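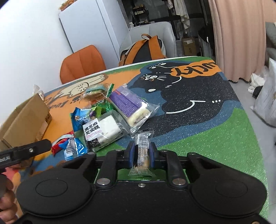 *2 min read · 3 replies*

**Can a machine sort mixed snacks into boxes yet?**

Posted by **Khrystyna Ivanyshyn** in Home & Small Business

I pack snack boxes from home and send them out once a month. July was 362 boxes. Everything gets tipped out on the table and picked by hand: little wrapped bars, cakes in clear packs, bread, shiny packets of all sizes. Then it goes into plain brown cardboard boxes.

My wrists are getting bad and I would like to know if there is a robot arm I can buy that does the picking. I don't need it to be fast. I do need it to tell one packet from another and not crush the soft stuff. My budget is 2,000 dollars. Has anyone done this in a normal room with a normal table?

---

**Terence Dawber**

Not at that price, for what you want. I fix packing lines at Stosholm and we have arms that pick wrapped food all day, but the packets come down a belt one at a time, facing up. A heap is different. The packets lie on top of each other, and clear wrap is hard for a camera because it picks up glare and shows whatever is underneath. If your tabletop is glossy or has a busy print on it, put a plain matte sheet down before you test anything.

Grip is the other half. Two padded fingers can hold a narrow bar fine if they come at it from the sides. The same fingers on a soft cake need a lot less force, and on a big loose bread bag they may get nothing but plastic. Suction has trouble with crinkly wrap too.

What you can get for your money is a small arm that does one item. Pick the one you use most, stand it in a tray with slots, and let the arm drop one in each box. Do the rest by hand.

---

**Mervyn Rowbotham**

robots cant even fold a towel. get a teenager

---

**Kirsty Entwistle**

I disagree a bit with Terence about the heap. There are learned systems now that will pull packets out of a pile, and I watched one at the Flitau open day do a mixed bin of candy and crackers. It dropped a few and took two tries on others. It was also slow, and a person stood next to it the whole time. So it can be done, but I wouldn't trust it with an order that has to go out.

Reading the label is the easier part. A phone can scan a barcode, and camera software can learn the look of a packet from some photos, including ones with Chinese text on the front. The trouble comes when the label is face down.

For your wrists, try this first:

- Sort into shallow bins before packing day, one kind per bin.
- Raise the bins so you aren't bending your hand down to reach in.
- Stand the open boxes in a row and do one product at a time.

I spent 700 on bins, a rack and a better table height and it helped more than I expected. Keep the rest of the money and look at arms again next year.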